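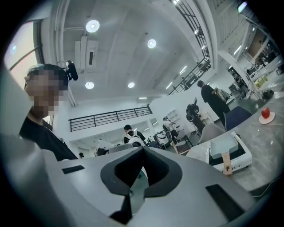 How Loud Is Our Building? A Semester of Measuring Classroom Noise

I picked this topic because I couldn't hear my own stats lecture. I sit near the back, the vents come on about ten minutes in, and from then on I'm reading lips. So when we had to choose something to measure for our methods project, I figured I'd find out if the room was really that bad or if I just needed to move up a few rows (both, as you'll see).

I used a cheap handheld sound meter made by Harnico that I borrowed from the department closet, plus a free phone app called Plultent as a backup. I know phone apps are not great for this. I ran the two next to each other for a whole afternoon before I started, and the app read a little low on quiet sounds and was pretty close on everything else. All the numbers I used in my results come from the meter. The app was for days when somebody else had signed it out.

The plan was simple. I took one reading every 30 seconds in 11 different rooms, first with nobody talking and then during a normal class. By the end I had 2309 readings, and I had to throw out 597 of them. That hurt! Most of the bad ones came from a single week in October when I had the meter on the wrong setting and didn't notice until I was typing everything up. The rest were from when I set it on a desk and people kept bumping the desk. After that I started using a little tripod, and things went much better.

So, what did I find? The quiet rooms were not the ones I expected. I was sure the carpeted seminar rooms on the second floor would win, and they did fine, but the best room in the building was an old storage room that got turned into a study space. It has bookshelves on three walls and no vent right overhead. The worst was my stats room -- I felt so much better after seeing that. With the air running and everybody silent, it was already louder than two of the other rooms were during class.

Where you sit matters more than I thought, too. In the big lecture room, which holds 100 people, the professor's voice was clear in the first few rows and then dropped off fast. By the back wall it was hardly above the fan noise. I tested this by playing the same recorded paragraph from a speaker up front and moving the meter back one row at a time, which took forever and got me some strange looks from the people waiting for the room.

I also tried hanging two moving blankets (Bestby, the thick kind) on the back wall to see if they would cut the echo. The readings barely changed. My friends said it sounded better, but they had also just helped me carry the blankets up the stairs, so I'm not counting that.

If I did this again I'd measure echo properly and not only loudness. A clap test would have been easy to add. I would also go back in spring, when the heat is off and the windows are open, and see how much the street adds. And I'd check the settings on the meter every single morning -- I have a sticky note on my laptop about it now.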